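Thursday, July 29, 2021

To: Rosine Marty
From: Ildikó Szilágyi, Kestemcombe play library

Dear Rosine,

What a good quarter! The Randdale money went on the shape and peg sets we talked about in April, and they are already our most borrowed shelf. We have had 467 loans since the sets went out, which is far more than any of us hoped for, and Yakubu has had to redo the booking sheet to keep up.

The chunky pieces are the favourites. The red and blue pegs have six flat sides, so they are easy to tell from the round ones in the older sets, and the green block goes out with them.
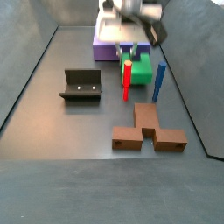

## Where the sets are going

Ten families have a set at home on a two-week loan, and Triin takes another to the Wesach group. She's had lovely notes back from parents — one little boy wouldn't go to bed without his peg.
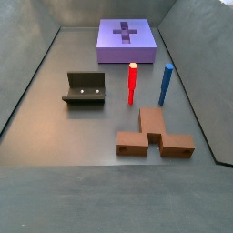 Our next job is the matching cards, and Zoltán has drafts nearly ready. Each card will show one outline for a child to find among the pieces. He started with the plus-shaped hollow in the top of the purple block, as it makes such a bold drawing, and the brown T is coming along nicely too. We'd like to print in two sizes if the budget allows.

## Still to do

- Price up card printing
- Buy lidded tubs for the Wesach set
- Agree a date for your visit

With warm thanks,
Ildikó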